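Speaker notes: Level, Tempo and Key Metadata in Independent Rap Releases
Stella Minja, Cadent
Session slot: 4 Feb 2020, second talk of the morning

Slide 1. Title
Wait for the room mic. State name, employer, and that the slides will be on the Pondport page by the end of the day. Questions at the end only.

Slide 2. What was measured
The set is 311 tracks, all rap, all self-released or on labels with fewer than six acts. Every track was delivered to us as a 24-bit WAV by the artist or the mix engineer. No streaming rips. Ilham Shawky did the intake and rejected any file with a sample rate that did not match its own header.
For each track we logged integrated loudness, true peak, tempo, key, and the length of the intro before the first vocal.

Slide 3. Tempo
Main problem: half-time and double-time readings. A track built at 140 gets tagged 70 by one tool and 140 by the next. Both are defensible. Playlists that sort by tempo treat them as different music.
Of the full set, 80 tracks had a tempo tag that differed from the project file by a factor of two. Do not call these errors. Call them unresolved.
Our rule: take the tempo from the producer's session. If there is no session, count hi-hats against the snare and write down which one was used.

Slide 4. Key
Shorter slide. Key detection fails on tracks where the 808 is the only pitched part. Glides make it worse. Ulises Zapata checked these by ear on a keyboard. Read his note out: "If the bass slides for the whole bar, leave the field blank."
Play clip A (9 seconds). Play clip B. Do not talk over either one.

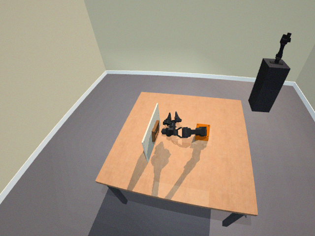

Table and room, computer rendering.

Slide 5. Loudness
Most of the set is mastered hot. Streaming services turn these tracks down on playback, so the extra limiting buys no level and costs transient detail in the kick and the ad-libs.
Point to the left column first, then the right. The left column is the delivered master. The right column is the same track after normalization.
True peak is the part people skip. A master that reads clean on a sample peak meter can still clip after lossy encoding. Leave a margin. We use 1 dB.

Slide 6. Vocal entry
Dennis Koech asked for this one. Intros in the set are short. Median vocal entry is at 6 seconds. Producer tags were not counted as vocals. If someone asks why, say a tag is a credit and is logged in its own field.

Slide 7. Case: Fevura, "Palma"
One song, three deliveries between the first mix and the December release. Go through them in order.
First: tempo tag missing, key wrong, true peak over zero.
Second: tempo tag added at half value. Limiter backed off.
Third: all fields match the session. Featured artist moved out of the title and into the correct field, which fixed the split on her profile page.
Nghĩa Khúc mixed all three and has agreed to the numbers being shown. The stems are not cleared. Do not play them.

Slide 8. What to send with a master
Session tempo. Key, or blank. Clean and explicit versions as separate files with separate codes. Writer splits signed before upload. Full legal names for every writer, including whoever made the loop.

Slide 9. Contact
Leave this up during questions. Likely first question is about sample clearance. Out of scope, refer to Dennis. Likely second is whether the intake script can be shared. Yes, on request, without the audio.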